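Thilini Khondokar has put off the same operating system upgrade for 146 days. She knows the number because the reminder tells her.

"It's very polite," she says. "It used to say 'later.' Now it says 'remind me tonight,' like we're dating."

She does the books for Jalport, a small freight office with 40 desktops, and she is the one who clicks yes or no for all of them. The last big update, in March, took out the label printers. Fesell, the company that looks after the machines, told her to reinstall the drivers. She did, twice.

"Then the Start menu moved. I got more calls over that than over the printers." 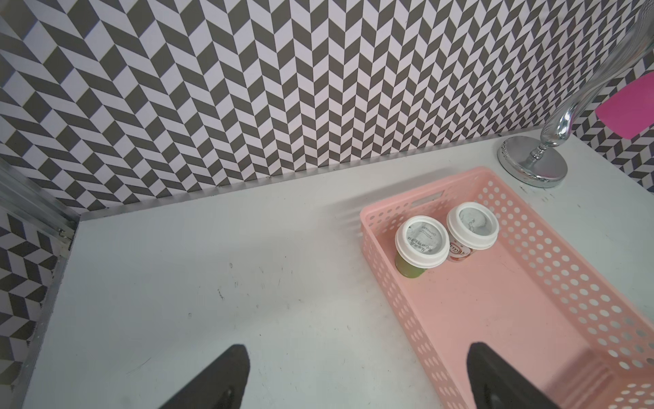

*Pink basket on a white tabletop, herringbone walls behind.*

Her home laptop is another story. It runs an older version, boots in 60 seconds and has never asked her opinion on anything. Her friend Nipon Hemmin keeps telling her to try Linux.

"Nipon has been installing Linux since I met him," she says. "I don't think he's finished."

Will she upgrade the office? She has a full backup now, and one test machine by the window that she describes as "expendable, like me." If it can print a label after the update, the rest will follow.

"Ask me in a week," she says, and clicks the reminder away.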